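Hi Xinyi,

Quick update on the Rimulgate recognition briefing, as promised. I'm back from the capital and mostly unpacked, so forgive the state of my notes.

The good news first. We got six foreign ministry desks to sit down with us in February, two more than I'd hoped for when you signed off on the travel money. Most still say they recognize states and not governments, then spend an hour telling me which government they'd never pick up the phone for (I have pages of this!). Wajid Dhanial is turning it into a short paper on who gets to sign for the country at regional talks. His draft is already 40 pages, so short may be optimistic. 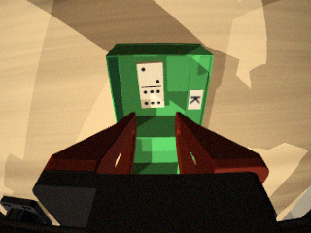

The harder part is the exile side. Chenxi Hou has talked with both delegations claiming the Rimulgate seat, and they still won't agree on a shared list of ambassadors. She thinks the Dunel meeting is their best shot – I'm less sure, but I'd like to be in the hallway when it happens.

On money, we've spent roughly 2000 dollars on translation, more than planned. The Onishi trip came in under, so I'd like to move 200 across if that's OK with you. Muchen Zheng has the receipts.

Still to do: the legal annex, and a second call with the Maletti office, who keep rescheduling.

Yiran Fan
3 Apr 2025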